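Pudstead's women moved to a back three in the second half of last season, and I have now been through all the match recordings with a notebook. The change was made for want of full-backs. Idalina Matos had been playing left-back on a bad ankle, and Homa Golestani is a centre-half by habit and by preference.

With three at the back the side holds its line about five metres higher. The wing-backs start level with Fotini Spanos in midfield, so the first pass out of defence is shorter and usually goes inside. Over the games I logged, that came to 524 completed passes from the back line, most of them under pressure.

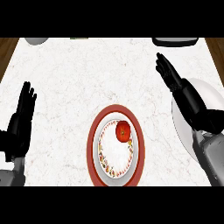
Where does the shape break down? Behind the wing-backs, when the ball is switched early and the outside centre-half is slow to come across.

Catterall did this to them twice before half-time in the away game -- same diagonal, same runner. The fix was to drop Spanos in for goal kicks and leave Ingeborg Pfeiffer alone up front, at the cost of most second balls.

I have the first pre-season friendly down for July and will log it the same way.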